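Relby workshop, bench notebook
29 July 2019

Simulator work only today, the arm stayed under its cover. The printed elbow bracket is still in the clamps and I did not want to disturb the glue. Geetha Kartha asked that I write more fully than last time, so that she can continue from my notes while I am away.

Started with the wrist view in Trorel. The aim is that the simulated camera sits on the wrist in the same way as ours will, behind the gripper and looking out along the fingers. I took the mount from Lakshmi's drawing and typed the offsets by hand. The first try gave me the inside of the housing and nothing else, everything black. I had put the offset in metres where the file wants millimetres for this one part only. I have now written the unit beside each value in the file, in capital letters.

After this the fingers came in from the bottom as they should, and the table was there, but strongly slanted. I lost a good part of the morning on this. I was looking for a mistake in the mount and there was none – the last wrist joint was simply left turned from the earlier test, and the start pose does not reset it unless you ask.
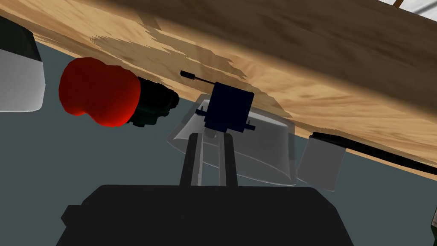
The clear container is going to be a difficulty. In the render only the outline is drawn, thin and light grey, and my edge finder loses it whenever the wood grain is behind. Against the plain blue-grey it is a bit better. I tried the threshold at 20 and then lower, and with the lower value it finds the container but it finds also half of the grain in the board. I left it at 20. Lakshmi Devadiga thinks we should not search for clear things with this method at all and should give their position by hand in the first version. I think she is right but I would like to try one more filter before I give up.

The red one is no problem. It is found in every pose I tried, also when only a part of it is in view.

Second thing, the fingers. The Pietrzak drawings give the opening from pad to pad, and the Ketholm controller wants it per finger. So for weeks our simulated gripper was opening to the double of what I believed, and I was pleased that it could take everything so easily. Corrected now in the config, line 349. Please do not change this line without changing the comment above it, the two belong together.

With the fingers open and the wrist backed off from the table I compared the finger angle with the drawing, and I am satisfied with it. What I don't like is how much of the view goes to the housing. The objects are pushed up to the top edge and some of them go out of it.
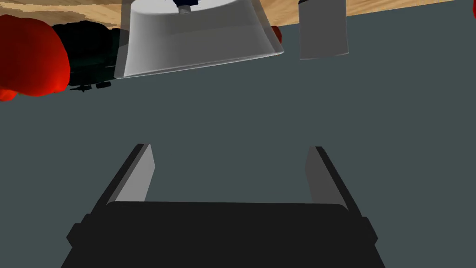 Possible cures: tilt the camera a few degrees toward the table, or lift the mount. Lifting is easier to print, but then the cable must be longer and it will catch on the elbow, as happened with the old mount. I prefer the tilt. Geetha, if you have an opinion please write it in the margin here and not on the whiteboard, it gets wiped.

Also for whoever opens the files: the picture being upside down, with the table on top, is the camera orientation and I keep it so. The real camera will be screwed on in this way because the connector has no room on the other side. Turning the picture costs us nothing later in software.

Ran the long job before closing, 3000 steps with random poses. It stopped 2 times with the joint limit warning, both at the wrist. I have not looked yet into which poses.

To do:
– camera tilt in the mount file, then print a draft in the cheap filament
– start pose should reset the last wrist joint
– one more filter for the clear container, one evening and no more
– ask Lakshmi if her drawing has the colour marks for left and right finger, mine has not
– check the glue on the elbow bracket before anybody takes off the clamps

The labelled bins in the second drawer are sorted now, M3 in front. The grey tape is finished, I took the last of it.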